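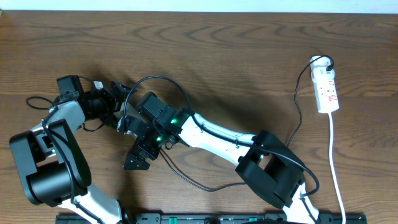 Is the Skiko work table flat enough to use as a bench for small electronics and general desk work? It is flat enough for both, provided the feet are leveled after assembly and the center bolt is tightened a second time.

The table reviewed is the brown version with the dark wavy grain, sold by Skiko under the Turnance name. It was bought at the regular price and has been in daily use since May. Reviewer: Zeeshan Zaidi.

Assembly

The top arrives in one piece with threaded inserts already in place. The legs attach with four bolts each. The hex key in the box is short and gives poor leverage on the inner bolts; a longer one saves time. Assembly took 53 minutes with one person. Turning the table upright takes two.

Height is fixed at 847 mm with the feet fully in. That suits standing work for a shorter person and a tall stool for anyone else. It is too high for an ordinary desk chair.

Surface

A steel straightedge laid across the short side showed no visible gap. Along the long side there was a slight dip near the middle, enough to pass a sheet of paper. Small screws do not roll.

The grain pattern is strong. Darker lines and swirls cross the whole top, and the finish has a soft sheen where light falls on it. This looks good in a room but has a practical cost: dark screws and short pieces of black wire are hard to find against the lines. A plain light mat fixes the problem for fine work.

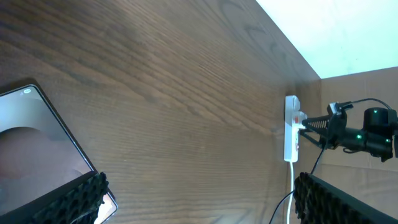
Grain and sheen near the middle, with a phone or small tablet at lower left.

The finish resisted a damp cloth, dish soap and a coffee ring left overnight. Rubbing alcohol dulled a test spot slightly – keep it off the visible areas. A Flumer desk clamp left a faint mark that did not come out.

Stability

Side-to-side movement was noticeable in the first week and mostly disappeared after the center bolt was tightened again. Front-to-back movement is minor. Writing at one end does not shake a cup at the other. The older Darwish bench it replaced was stiffer, but also much heavier and deeper.

Power and cables

There is no cable tray, no grommet and no built-in outlet. Power strips have to sit on the top or be screwed underneath. The underside takes short wood screws without splitting, but drill pilot holes first.

Verdict

A good top on average legs. Recommended for standing work with light tools. For heavy vises or hammering, look at something with a lower crossbar. The model number on the carton was 998; an 860 is also listed, with the same top and shorter legs, and would be the better choice for seated use.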